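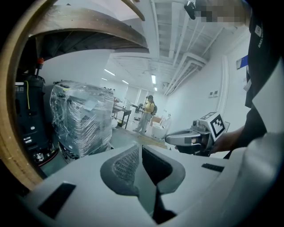 *Last changed: Feb 28, 2023*

**Gripper trials, weekly catch-up**

Zuleica chaired, I took notes, Kelly joined from Plesden. Sorry for the gaps, I was typing with one hand half the time!

We started with pads. Zuleica still likes the mesh ones - they feel less slippery to her, and she wants them on both Pilten units before we compare anything else. Kelly would rather change one side first and keep the other as it was. We went back and forth on this for ages and ended up with Kelly's plan. 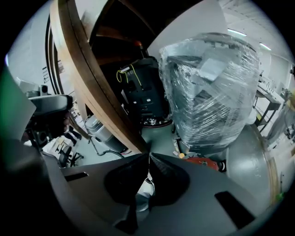 Do the Tellex fingers fit the Pilten body without an adapter?

They need the short adapter plate, and Kelly has 4 of them on order from Gumede.

Next was the head camera against the gripper cameras. I said I trust the head view more for seeing where both hands are, and the gripper view more for the last bit before the fingers close. Zuleica wants numbers and not my gut feeling (fair enough), so we're doing 17 runs per setup, same operator, same objects.
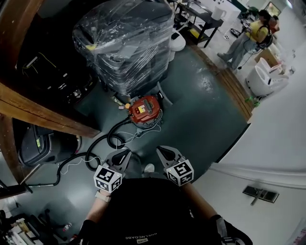
*Gripper over the green floor, marker cubes on both sides.*

Cubes: Kelly asked if we could go smaller. I'm against it until tracking has been checked at arm's length, and Zuleica agreed - parked until March.

To do:

- Kelly: chase Gumede on the plates
- Zuleica: write up the run sheet
- Me: swap one pad, then recheck the camera mounts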